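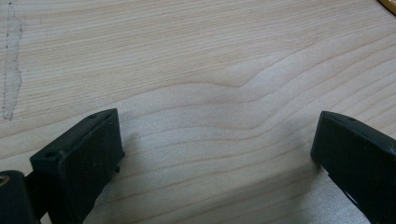 Plarkora hand-held collection: frequently asked questions

Maintained by Homa Rahimi. Last revised 18 August 2024.

What is being collected?

Short examples of two-handed work with everyday objects, recorded for the Plarkora learning system. Each example pairs the video from the grippers and the head camera with the position and opening of both grippers over time. The first release target is 2,000 accepted examples. The current total is 1,139.

Who can record?

Anyone who has finished the half-day introduction at the Zellham site. Operators from Shahbazi record under the same rules and use the same task cards.

How long should one example be?

As long as the task takes at a steady pace, up to a limit of 70 seconds. Recordings over the limit are rejected at upload. Do not rush to stay under it - if a task cannot be done in time, report the card and move to the next one.

Which tasks involve cloth?

Hats, towels and sleeves at present. Cloth cards are graded separately from rigid-object cards, as the shape of the item at the start of each example is never quite the same. For hats on the wire stand, take hold of the fabric at or near the brim. Grips on the crown are allowed only where the card says so. 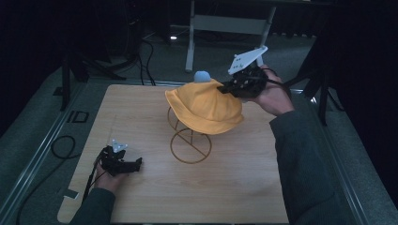 Both grippers must be held throughout, including on cards where one hand does most of the work. Keep the idle gripper low over the board and out of the way of the other. Do not put it down between steps; the software reads a gripper at rest as the end of the example.

Do the tracking markers need to stay in view?

Yes. Short losses are filled in afterwards, but a loss of more than 2 seconds fails the example. The usual cause is a turned wrist or a sleeve that has slipped forward. Sleeves should be pushed back or fastened before the session starts.

Should the board be cleared between examples?

Only of items that are not on the card. Marks and scuffs on the wood can stay. The system is meant to cope with ordinary surfaces, and a spotless board in every example would teach it the wrong thing.

I dropped the object. Do I stop?

No. If it is still on the board, pick it up and finish the task. Mark the example as "recovered" in Nodus. Recovered examples are kept and are used in training. If the object leaves the board, stop and mark the example as "void".

Can I repeat a card I have already done?

Yes, up to the number printed on the card. Change the starting position of the object each time. Repeats with the same start are removed by the duplicate check, and that check does not send a notice to the operator.

What is checked after upload?

Timing between the two grippers, marker coverage, and whether the final state matches the card. The first two checks are automatic. The third is done by a reviewer, normally within the week.

My example was rejected and I disagree.

Reply to the rejection note in Nodus with the example number. Nima Tehrani reads all replies and his decision is final. Please do not upload the same file again.

Will the task list change?

New cards are planned for November, mostly with two cloth items at once. The present cards stay valid until then.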